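Skiltcombe board

The Skiltcombe board is a plain wooden chopping board associated with the market town of Skiltcombe, where it is regarded as a local invention, despite the prior existence of chopping boards. It has no handle, no groove for juices and no hole to hang it by. Admirers call this restraint.

Origins

Most accounts credit Skarphéðinn Juhl, a joiner who settled in the town and had a great many offcuts. Juhl glued the strips side by side and sold the results from a barrow on Tuesday mornings. A rival claim from the village of Trumton, 3 miles away, rests on a single receipt, which Trumton has so far declined to show anyone.

Construction

Strips of maple are planed, glued edge to edge and clamped overnight. Makers are supposed to match the colour of the strips, but a darker one usually gets in, and buyers have come to expect it – some will pay extra.

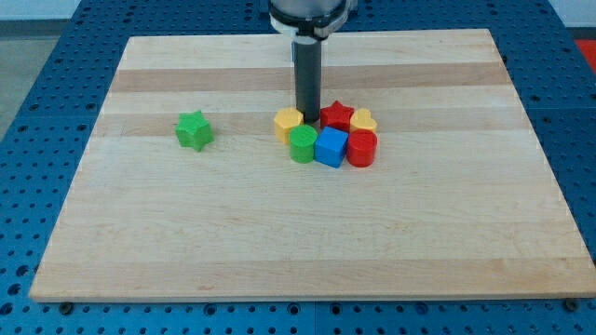
Care

Boards are wiped with a damp cloth, dried standing up and oiled when they begin to look sorry for themselves. Soaking splits the glue lines. The dishwasher does the same job faster.

The Skiltcombe Board Fair

The fair is held each May and draws 500 visitors in a dry year. Its main event is the judging, which lasts 7 hours and is conducted in near silence. Þórarinn Thoroddsen, the longest-serving judge, has never awarded full marks and is the author of the standard work on the subject, The Flat and the Good, printed in an edition of 800. Copies are still available.

See also

Breadboard
Butcher's block
Trumton receipt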